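Notebook - Skotero, sim data, October

9:40. Overnight batch finished. The log says 1,914 episodes kept against a target of 3,000. I don't believe the kept number yet. The success check only looks at final object pose, so anything that got shoved into the right spot counts the same as a clean grasp. Said this last month, saying it again.

Pulled 248 at random to replay by eye. Slow, dull, has to be done. First impression is that the set is narrower than the config claims. Texture randomization is on and the surfaces do change, but approach angles bunch up badly. If the planner always comes in the same way, swapping the wood under it doesn't buy us much.

Kravets notes claim texture variety alone closed most of their gap. Maybe. They had a fixed overhead view as well as the wrist one, and we train on wrist only. I'd want to see their failures before copying the recipe.

11:15. Wrist view worries me more than the textures. With a thin part low between the fingers, the policy gets very few pixels to work with. The scripted expert doesn't care, it reads pose straight from the simulator. So we are recording good actions next to images that may not justify them. Sudurus loader drops depth by default, so no help there either - check whether that flag can be flipped without redoing the export.

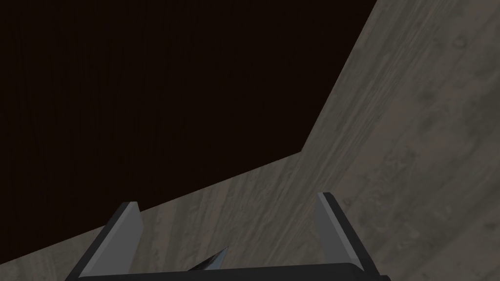 Wrist view, sim. Dark pointed tip just showing above the gripper base, gray wood-grain surface behind.

Textures look photographic, the gripper still looks like flat-shaded plates. Would like that mismatch gone before anyone quotes a transfer number.

To do:
- tag episodes by how much of the part is visible at grasp
- 2 training runs, same seed, with and without the low-visibility ones
- widen approach sampling, rerun a short batch
- ask Zullberg for their contact filter, ours is too forgiving

Not merging the overnight set until the tags are in.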